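Three Weeks with a Lying Timestamp

I've been promising to write this up since April, and Bronwyn Tamihana has now asked me twice whether I was ever going to, so I'm sitting down on a Thursday night with a pot of tea and my notebook and I'm going to get it done. Fair warning, this one is mostly about clocks. If you came for the posts about the garden, the next one will have tomatoes in it, I promise.

Some background for anyone new. I work on the software side of a small manipulation project called Unda. We teach policies to pick things up by having people do it first, with a hand-held gripper, and then training on what the gripper saw and how it moved. I don't build hardware and I'm barely trusted with a screwdriver. My part is everything between the raw recording and the training run: lining up the streams, working out where the gripper was at each moment, throwing out the bad bits, and packing the rest into something the training code can eat. The tool that does all this is called Ruddock. I wrote the first version over a long weekend and have been apologizing for it ever since (sorry again, Bronwyn).

So, the trouble. Back in early spring we had a policy that was very nearly good. It would come up to an object beautifully, slow down just the way a person does, and then close its fingers a little too soon. It was early by such a small amount that on big soft things you'd never notice, because the fingers still landed on something. On small packages it would pinch air or knock the thing over. We tried all the usual remedies. We trained longer, we fiddled with the learning rate, we made the action chunks shorter, we made them longer again. I lost most of a week to a theory about the control loop on the arm that I was very fond of and that was completely wrong.

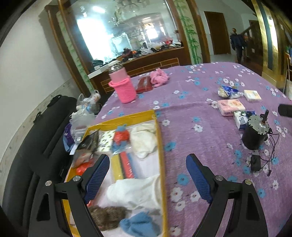
Ruddock decides what time it was when each picture was taken, and that turned out to be where the whole mess lived. Every camera image gets a timestamp when it reaches the computer, and every gripper width reading gets one too, and for a long time I treated those two numbers as if they came off the same wall clock. They don't. The image has been exposed, compressed and handed along before anybody stamps it, while the width reading gets through almost at once. The nice thing about a wrist view is that it carries its own evidence, and I'd been ignoring it. Those ribbed blue pads are in there with everything else, one on each fingertip, so you can find the two of them in the image, measure the gap between them, and compare it with what the width reading says the gap was at that same moment. If the clocks agree, the two curves sit right on top of each other. Ours looked like two people clapping slightly out of step.

I should say that finding the pads was easier than I'd feared, though not as easy as I told everyone it would be. My first go was a plain color threshold, and it worked on my own desk and fell over as soon as it met a home with anything blue in it. A bit of blue cloth or a shiny wrapper would light up and my lovely gap measurement would leap sideways. What fixed it was limiting the search to the part of the image where the pads can physically be. The fingers only travel along one path, after all, and the camera doesn't move relative to them. I'd spent two evenings trying to be clever about color before Bronwyn looked over my shoulder and asked why I was searching the ceiling.

Once I had both curves, I slid one against the other until they matched best and wrote down how far I'd had to slide. I ran it over 321 recordings and went to make lunch. When I came back, most of them had settled on nearly 40 milliseconds of lag, which doesn't sound like much until you think about how quickly a person's fingers close around something they've already made up their mind to grab. We had been teaching the policy, very faithfully, to close before it had arrived.

The part that really bothered me was a group of 9 recordings where the lag wasn't steady. It started out fine and crept upward all the way through. Those all came through Nusus, our logging program, from before we updated it, and the culprit was a buffer that filled a little faster than it emptied. I could have corrected for the drift with a sloped fit, and I did write the code for it, and I was rather proud of it. Then I threw those recordings out anyway. I didn't trust the pose tracking in them either, and they were such a small slice of the whole that arguing over them cost more than they were worth. The sloped fit is still sitting on a branch called trosaritz, if anyone on the team wants to go and admire it.

After that the change to Ruddock itself was tiny. It estimates the offset for each recording, shifts the images, and refuses to export if the match is poor. It also draws a little plot of the two curves and saves it next to the data, and if I could only keep one piece of all this it would be the plot. I look at those before anything else now. It takes a few seconds each and you get a feel for what a healthy one looks like, much as you do with bread dough.

We retrained with nothing else changed, which took some restraint on my part, as I had 3 other ideas I was itching to throw in. The early closing is mostly gone. Small flat packets are still hit and miss, and I suspect that's a depth problem, though given my record with theories this spring I wouldn't put money on it. Bronwyn thinks it's the approach angle. She's building a test set for it next week, and I've told her I'll have the per-recording offsets showing up in the viewer by then, so I had better go and start on that.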